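About Balcombe

Balcombe sorts, kits and repacks small mixed goods for companies that send out activity boxes, spare-part sets and returned household items. The work is done at a single site in Plelness. Most orders contain between three and nine items per box, and very few of the items are the same shape. That has shaped how the company is organized and, since the first arm cell was installed, how the jobs in it are divided.

What we handle

Goods arrive in cartons from the customer or from the customer's returns address. Each item is identified, checked against the order sheet, and placed in a tray or bag. Trays go to the packing line, where they are closed, labeled and weighed. Weight is the final check before dispatch. A box that falls outside its tolerance goes back to the bench with the reason code still open, and it stays open until a person closes it.

The item list currently runs to 1,260 entries. Each entry carries a weight, a grip class and a note on orientation. Grip class decides whether the item can be assigned to an arm or stays with a person. Soft, tangled and very thin items stay with a person.

How the work changed

Before automation, one picker handled an order from carton to tray. Picking, checking and recording were one job. They are now separate. The arms take repeat picks in the grip classes they are cleared for, and the people who used to make those picks do setup, exception handling and item testing.

The change was not the same for everyone. Ffion Gough moved from the picking bench to cell setup in January and now writes the grip notes that the rest of the site works from. Rhun Ruddock stayed on manual picking by choice and runs the bench for the classes the arms do not take. Both roles are paid on the same scale. Setup work involves less lifting and more standing still, so anti-fatigue mats were added and shifts at a cell are limited to 90 minutes before rotation.

Training takes 40 hours. It covers safe entry to a cell, restart after a stop, reading the fault log, and entering a new item. No one is asked to work a cell alone before the training is signed off by Siwan Kneath, who is responsible for operations. Operators can stop an arm for any reason and do not have to justify the stop afterward – the log records the time and position, and that is enough for review.

Some things got slower. A new item used to be usable the day it arrived. It now needs a test run and an entry before an arm can be assigned to it. Customers with frequent changes to their contents are told this when a contract is quoted.

Item testing

New shapes are tried in the test area before they are added to the list. Cups, bowls, blocks and other toys are in regular use there as test objects, with a two-finger gripper on the arm. Rims and curved surfaces get most of the attention. An item is cleared for a grip class after 80 logged picks under the standard lighting, with the failures reviewed by the person who will run it on the floor. Beca Jenkins keeps the test schedule.

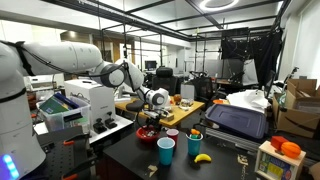 Systems

Order data is held in Wynne, our stock and order record. Cell scheduling runs in Pralico, which was written in-house and is maintained by Emrys Parry. The two exchange data at the start of each shift and whenever an item entry is changed. Individual pick rates for staff are not recorded in either system. Fault counts are kept per cell.

Visits and contact

Customers may visit the site by arrangement. Closed shoes are required, and long hair must be tied back on the picking floor. Requests for a quotation should include a full contents list with item weights – samples can be sent after the first reply.

Page last revised November 26, 2024.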